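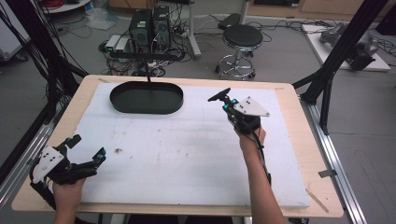
Can I freeze soup in glass jars?
With care, as long as the jars have straight sides and you leave a good inch at the top for the soup to swell.

Esther Athumani wrote in with that one after losing 35 jars of lentil to the chest freezer in February. She filled them to the brim, screwed the lids down tight and went to bed feeling thrifty. We have all been Esther - most of us with fewer jars.

Cool the soup in the fridge overnight before it goes anywhere near the freezer. Leave the lids loose until it's solid. Jars with shoulders are for jam, whatever your aunt says. Thaw in the fridge, never under the hot tap, and if a jar has cracked, throw out the soup too. Straining it through a dish towel is not a plan.

Cream soups go grainy in any container. Potato is worse. Next month: Samir Street readers on what to do with 70 pounds of squash.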